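Trucos para que el software no se te atasque doblando ropa

Hola otra vez. Llevo desde agosto peleándome con Jandora, el programita con el que planifico los movimientos de los dos brazos en la mesa del taller, y ya tengo unos cuantos apuntes que compartir (¡por fin!).

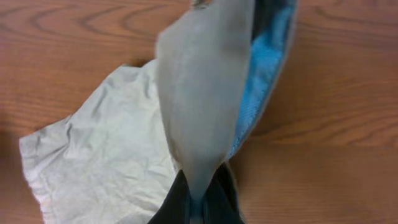
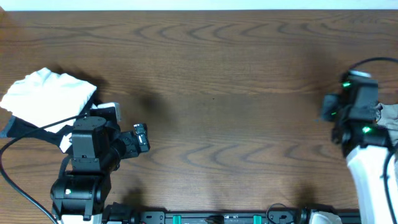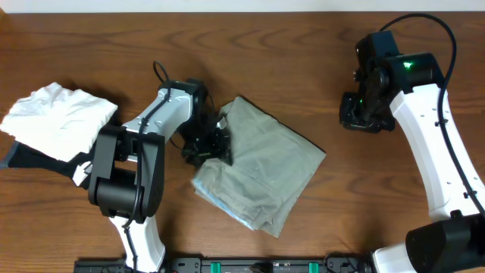
Lo primero: la pinza. Yo la cerraba siempre a tope y la tela se me iba de lado. Ahora limito el par en la configuración y añado una pausa de 2 segundos antes de levantar. Va más lento, sí, pero repito muchas menos veces.

Segundo truco, que me lo pasó Tsegereda Nigatu: guarda los umbrales de color por separado para mañana y tarde. Con la luz de mi ventana, a las 18 h una tela clara y otra gris se le parecen muchísimo al segmentador, y luego te planifica un agarre en medio de la nada.

Las zonas prohibidas, mejor generosas. Les doy 5 cm de margen alrededor de cada base y así el planificador no busca atajos raros por encima del otro brazo.

Y los cables, ¡no os olvidéis de los cables! El modelo de colisiones no sabe que existen, así que limito el giro de la muñeca a mano en el archivo de parámetros.

Ah, y poned nombre a las versiones. Yo tenía dos carpetas llamadas «bueno» y perdí una tarde entera comparándolas línea por línea. Si alguien ha probado a calibrar las dos muñecas a la vez, que me lo cuente en los comentarios.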